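August, 6 min read
By Mervyn Entwistle

Section 4: Your first fortnight with the hand gripper

If you've come straight here from section 3, your gripper is charged, paired and sitting on its hook in the Vadoris linen room. Good. I run the housekeeping floor, I've been making beds and folding other people's jumpers for longer than I'd like to say, and I wrote this part because the Wotora sheet that came in the box is four pages of arrows.

You'll be recording ordinary room work, one-handed to begin with, and the recordings go off to teach the folding arms that are being fitted downstairs. Your shift is the same length as before. Your room list is shorter on recording days (I fought for that, so please don't quietly do extra rooms and spoil it for the rest of us!).

4.1 Before you go up

1. Take the gripper with your own number on it. The squeeze is set to your hand, and Killian Boyer spent a whole afternoon getting them right.
2. Squeeze it shut and let go, three times. The fingers should open again by themselves.
3. Wipe both finger pads with the dry cloth. No spray!
4. Check the guest has ticked yes on the Plultow form. If the box is blank, treat it as a no and clean the room the usual way.

CAUTION: Keep your thumb behind the hinge when the fingers close. I've had one pinch and I swore loud enough for reception.

4.2 Folding a jumper on the bed

5. Make the bed first and smooth the cover. A patterned bedspread is fine, you don't need to hunt for a plain one.
6. Lay the jumper down and stand where you can reach the hem without leaning.
7. Start recording, then keep still while you count to two in your head.
8. Pick up one cuff and bring the sleeve in across the body. Then the other.
9. Take the hem, fold it up towards the neck, let go and move your hand well clear before you stop the recording.

My first go took 72 seconds and looked like something out of a jumble sale. I sent it in anyway and it was accepted, so send yours.
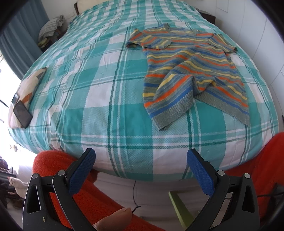
Chunky knits are slower than shirts because the pads grab one layer and leave the other behind, and there's a knack to coming in from the side with the fingers nearly flat. Maëlys Besnard is the best of us at it. Ask her to show you on her break, she likes being asked.

NOTE: Phones, glasses, chargers and anything else small belonging to the guest stay where they are. Work round them. If something is in the way of the fold, move the clothes and leave the phone alone.

NOTE: Pets count as guests. If there's a cat or a dog in the room and it's bothered by you, stop recording and come back later.

4.3 When it goes wrong

10. Dropped it? Carry on and finish the fold. Dropped folds are wanted too.
11. Light turns amber: the memory is full. It holds 336 folds, which is more than you'll do in a week.
12. Fingers won't open: switch off, hang it up, write it in the Xiong book and take the spare.

4.4 What changes for you

We did 1,618 folds between us in the trial month. Dorian Arnaud asked me straight out whether we were teaching the arms to do us out of work, and I put the same question to management. What I have in writing is that the arms take the laundry-room folding and the rooms stay with us. Two people have moved from the basement to upstairs so far, both by choice. I'd like a longer promise than that and I'm still asking for one.

Stop after 40 minutes of gripping, even if you feel fine. Your wrist will tell you about it the next morning otherwise. Put the gripper back on charge with the fingers open, sign it in, and leave any grumbles on the sheet by the door, where I read them at four o'clock.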